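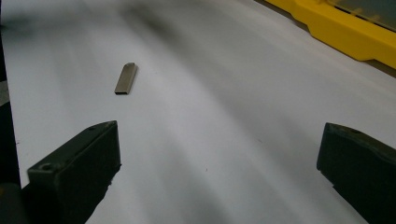

Does the branch need to keep paper copies of the old membership forms once they have been scanned? Only the ones signed before we moved to Lusturia, and those can go in a single box.

That should cover the first half of what Zinhle asked. The rest is below her message.

On November 10, 2024, Zinhle Nel wrote:
> I have gone through the cupboard at Wunlow and there are 200 forms,
> most with no date on them. Do we need to keep these on paper?
> Also, which name do we file people under if they joined as one
> thing and have since changed it? The Mokoena branch uses the
> original name but their list is a mess.
>
> Zinhle

File under the current name and put the old one in the second column. If the person shows up in a newsletter index under the old name, add a cross-reference line. I did it the other way for the first 30 records and had to go back over them when people wrote in asking for their own entries.

For forms with no date, look at the printed address at the foot. Grurken Street means 2000 or earlier. The post office box came in after that. If the foot has been torn off, write "undated" and leave it. Please don't guess from the handwriting or the ink.

A few other points while I am at it:

Scan both sides, even when the back looks blank. I missed penciled notes on 10 of mine.

Take out staples before scanning. Paper clips too.

The family memberships get one record per adult. Children listed on the form go in the notes field.

The fee amounts don't need to be typed up. They are in the ledgers, and the ledgers were done in April.

I still don't have the forms for surnames N through R. Mokoena says they were sent to Wunlow with the slide boxes. If anyone on the list has them at home, please write to me off list and I will arrange to pick them up.

Lindiwe Msimang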